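Home | Features | Food | Travel | Letters | Subscribe

The beetroot years

Every June the town of Skurnden gives itself over to a vegetable. There is a parade, there is a brass band, and there is a long queue outside the Trollido café for a glass of something so purple that it looks like a printing accident.

I went because I had been told that beetroot juice would change my life. The person who told me was selling it, but I was tired, I had eaten toast for three dinners running, and I was prepared to be changed.

The first sip tastes like a garden path after rain. The second is sweeter. By the bottom of the glass you have either made your peace with it or handed it to a child, who will hand it back. Regulars take theirs with apple and a good squeeze of lemon, and look at you kindly while you find this out for yourself.

Beetroot does have a case to make. It contains nitrates, which the body can turn into nitric oxide, which helps blood vessels relax. Small studies have found modest drops in blood pressure, and cyclists swear by the stuff, though cyclists will swear by anything that comes in a small bottle. It also has folate and a fair bit of potassium. If you are prone to kidney stones, have a word with your doctor before you take it up as a hobby. 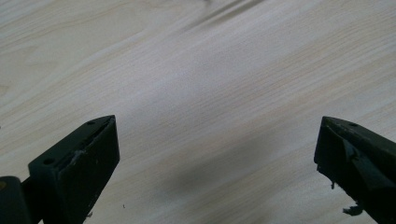
Back home in Pletton I decided to carry on alone. I bought a Hadgu juicer, second-hand, for £50, and a sack of beetroot that I could not lift. The juicer came with 222 recipes, a good many of which were the same recipe with a different amount of celery.

I lasted a month. My blood pressure went down a little, my patience rather more, and the tea towels will never be white again. There was also one alarming morning in the bathroom which a quick search put down to lunch.

These days I roast them, wrapped in foil with thyme, and eat them with goat's cheese. You keep the fibre that way, and you only have to wash up a tin. The juicer is in the cupboard under the stairs, and I would take £20 for it.

597 shares | 50 comments

Contact us | Copyright | Back to top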